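Runel – soup and stew recipes, cleaned up

README for version 2. Read this before you open the files, the column names are not obvious.

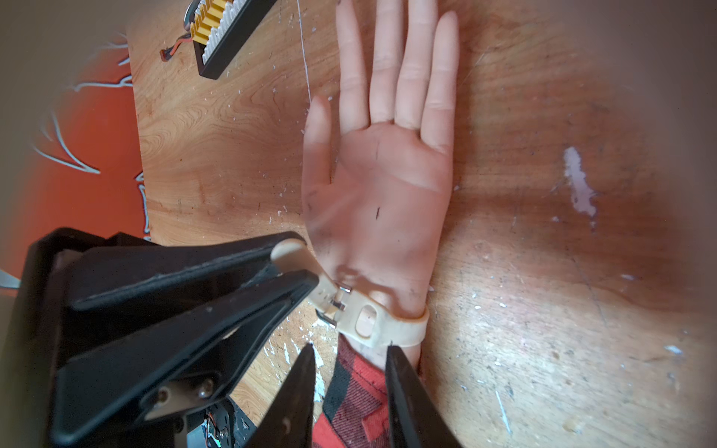 Runel is 1000 recipes for soup, stew, broth and chowder, typed up from the old Brukmont newsletters and put into one table. Plain text, one row per recipe. Made for people who cook and people who want to poke at recipe text with a script. Both groups have complained about different things, so version 2 tries to fix the worst of it.

Last changed March 20, 2025.

What's in the folder

recipes.csv – the main table. Start here.
ingredients.csv – one row per ingredient line, joined to the main table on recipe_id.
steps.csv – the method, split into steps. Splitting is rough in places, see Known problems.
units.txt – every unit we found and what we turned it into.
dropped.txt – titles of recipes left out, with a word or two on why.
checked.txt – ids of the ones that were read against paper.
dorico.py – the script that builds the tables from the typed files. Nothing fancy.
typed/ – the typed files as they came in. Don't edit these. If something's wrong, fix it in the corrections file and rerun Dorico.

Where the recipes come from

The Brukmont newsletter ran a recipe page for years, mostly sent in by readers. Winter issues are nearly all soup. Summer issues have a cold cucumber one now and then and a lot of corn chowder. We worked from a bound set kept at the Nyberg library, which has gaps. Some issues missing, some with the recipe page torn out (fair enough, people wanted the recipe).

Typed by hand. We tried scanning and it made a mess of the fractions. A half became a slash, a quarter became the letter k, and one barley soup asked for 12 onions where the page said 1/2. Typing was slower but we trust it more.

Contributor names were printed with the recipes. We left all of them out. Same with street names and "from my neighbour on..." type notes. If a title had a name in it we cut it down, so somebody's Grandma's Pea Soup is just Grandma's Pea Soup.

Columns in recipes.csv

recipe_id – R plus a number. Ids from version 1 are kept. Deleted ids are not reused.
title – as printed, minus names. Spelling left alone.
kind – soup, stew, broth, chowder or other. Set by a person. Borscht is under soup, chili is under stew, please don't email about chili.
season – season of the issue it ran in. Not when the vegetables are ripe! Someone built a seasonal produce chart out of this and got fresh tomatoes in February.
serves – whatever the recipe says. Blank when it doesn't say. "Serves a crowd" is kept as text, so this column is text, not a number.
base – water, chicken, beef, fish, vegetable, milk, tomato, none given. If a recipe says "stock" and nothing else it goes in as none given.
meat – yes or no. Stock counts as meat. So does bacon fat. Fish counts as yes, there is a separate fish column.
fish – yes or no. Includes shellfish. Includes anchovy paste.
dairy – yes or no. A cream garnish marked optional still counts as yes.
freezes – yes, no or blank. Only filled in when the writer said so. Blank does not mean no.
note – anything the writer added at the bottom. Serving ideas, grumbling about the price of beef, that sort of thing. Often the best part.

Columns in ingredients.csv

recipe_id – same as above.
line – the ingredient line as printed.
amount – number part, as a decimal. Ranges are kept as the lower number, upper number is in amount_high.
amount_high – blank unless there was a range.
unit – cleaned up unit. See below.
item – the thing itself, lower case. Carrot, not carrots.
prep – chopped, diced, grated and so on.
optional – yes if the line says optional or "if you have it" or "if you like".

Units

This is where most of the time went.

The newsletters switched from ounces to grams partway through, and not cleanly. Older readers kept sending in pounds and the editor sometimes converted and sometimes didn't. Some recipes have both in the same list. We kept what was printed in the line column and did not convert weights. If the page says pounds, unit says lb.

Cups are cups. No way of telling which size of cup the writer had in the cupboard. For soup it doesn't matter much.

Tablespoons are a real headache, 20 mL here and 15 mL there depending on who made the spoon. Left as tbsp. Matters for salt and curry powder, so taste as you go.

"Tin" and "can" are both stored as can. Size only if given. A lot of recipes say "a small tin of tomatoes" and the unit there is can_small.

Handful, knob, glug, splash, pinch – all kept as their own units. Didn't try to turn a knob of butter into grams.

"Enough water to cover" goes in with amount blank and unit to_cover. There are a lot of these. Don't drop the blank amounts or half your soups will have no liquid in them.

What was left out

43 recipes were typed and then dropped. Reasons are in dropped.txt but in short: repeats of the same recipe word for word, pages where the bottom was missing so no method, a few that were really gravy, and some ads for packet soup dressed up as a recipe. Near repeats stay in. If two people sent in almost the same pumpkin soup and one uses nutmeg, both are there. There is a great deal of pumpkin soup.

Checking

107 recipes were read line by line against the paper after typing. Their ids are in checked.txt. They weren't picked at random – mostly the long ones and the ones with a lot of fractions, where mistakes hide. So don't use them to work out an error rate for the whole thing. The rest were typed once and skimmed.

If you're going to cook something from an unchecked row and an amount looks silly, it probably is. Use your head. Two cups of salt is not right.

Nothing here has been kitchen tested by us as a project. We've cooked a fair few at home. The split pea with smoked hock is very good, the curried parsnip is good once you double the curry powder, and the lettuce soup is lettuce soup.

Known problems

Steps get split on full stops, so "Add 1 tsp. salt" used to come out as two steps. Mostly fixed in Dorico now, still happens with "approx." and "min."

Some colour words ended up in item. Red onion and brown onion should be item onion with the colour in prep, and in the early rows they aren't.

Swede, rutabaga and turnip. Writers used these loosely. We left the printed word in line and put swede for both swede and rutabaga in item. Turnip is turnip. Where the writer said turnip and obviously meant the big yellow one, it still says turnip.

Same sort of thing with spring onion, green onion and scallion – all stored as spring onion. Shallot is on its own but some of those are spring onions too, depends where the reader grew up.

Zucchini and courgette are both zucchini. Capsicum and bell pepper are both capsicum. Easy ones.

Serving sizes are all over the place. One writer's serves four is another's dinner for one plus lunch.

Cooking times for dried beans run short in places. Also older recipes sometimes put kidney beans straight in a slow pot on low. Don't do this. Soak them, drain them, boil them hard in fresh water first, then carry on with the recipe. We did not edit the methods to say so because the methods are kept as printed, so the warning has to live here.

Same goes for leaving a pot of stock on the bench overnight, which several writers suggest. Cool it and get it in the fridge.

Changes since version 1

Added the freezes column.
Added amount_high. Before this ranges were just averaged, which was a bad idea.
Optional ingredients now flagged.
Fish split from meat. People asked.
Fixed a run of rows where barley had come out as parsley. Sorry to anyone who made that.
Title case gone, titles now as printed.
Took out the calorie column. It was guesswork and shouldn't have been in there.

Running Dorico

You only need this if you change something in typed/ or in corrections. Put dorico.py in the top folder, run it with Python, no arguments. It writes over the three csv files without asking so keep a copy. It prints any unit it doesn't recognise. Add the unit to units.txt and run again. Keep going until it's quiet.

Files are UTF-8. If you open the csv in a spreadsheet program check it hasn't turned 1/2 into a date. It will try. Import the line column as text.

Using it

Free to cook from, obviously. Free to use in class, in a script, in a term paper, in a church hall cookbook. If you reprint a big chunk say it came from Runel and that the recipes ran in the Brukmont newsletter. If you recognise a recipe as your family's and want it out, tell us the title and it goes in the next build, no questions.

Please don't use meat, fish or dairy columns to decide what's safe for somebody with an allergy. They were filled in from the ingredient list only. Stock cubes, Worcestershire sauce, bought sausages and so on can have all sorts in them. Gluten isn't tracked at all.

Sending corrections

Send the recipe_id, the line as it is now, and what you think it shuold be. One per line, plain text is fine. If you have the original page, even better, specially for the missing issues. A legible photocopy is enough.

Still to do

Fill the gaps in the autumn issues if anyone turns up copies.
Split garnish from main ingredients.
Dumplings. At the moment they're mixed in with the stew they sit on, so flour and suet show up as stew ingredients. Want to pull them out as their own thing with a link back to the recipe.
Sort out the early rows with the onion colours.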